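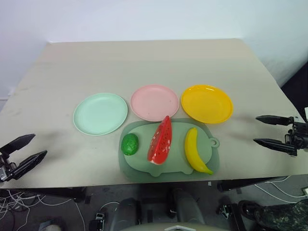 Fruit sorting setup, both arms open. Three plates, three toy fruits on the pig board.

ok thread on the relabeling result because people keep asking and I have a train to catch

Short version: we stopped writing one instruction per demo. Each demo now gets several phrasings, and some of them name the goal only ("the banana goes on yellow") with no mention of which arm. Same demos, same policy, same training length. Only the text changed.

Why bother. Old policy was fine if you typed the sentence exactly how we typed it in February. Change "put" to "move" and it would drift toward the pink plate. Every time. Pink was the default in its head I think, middle of the table, easy reach for either arm

Numbers. 1588 demos collected, 1046 left after filtering. Filter is dumb: drop anything where the operator regrasped more than 2 times or a fruit left the table. Kanchan Dubey wrote it in an afternoon and it has outlived two of my "smarter" versions

Result: with reworded instructions the new policy picks the right plate far more often. With the original wording, no real difference. So we didnt buy robustness by giving up the easy case, which was my worry

What still fails: handoffs. If the fruit is on the left and the plate is on the far right, one arm should pass to the other. It mostly just stretches. Sometimes both arms go for the same fruit and you hit the stop button

Also the watermelon wedge. Pointy end is a bad grasp, flat end is ok, policy has no opinion. Kulsoom Niazi thinks its a camera angle thing. I think its that our operators were split on it too, I went thru the demos last night and everyone does it diffrently

Someone asked if plate color is doing all the work. Fair. We shuffled plate order across sessions so position alone shouldnt get you there. Haven't tried 3 plates of the same color with "left / middle / right" yet, thats next

Tejada folks: yes the relabeling prompts will be shared, no not this week. Need to clean out the ones where I swear at the lime

Writeup goes on the Sekstead page when Kanchan signs off on the plots. Train's here, replies later tonight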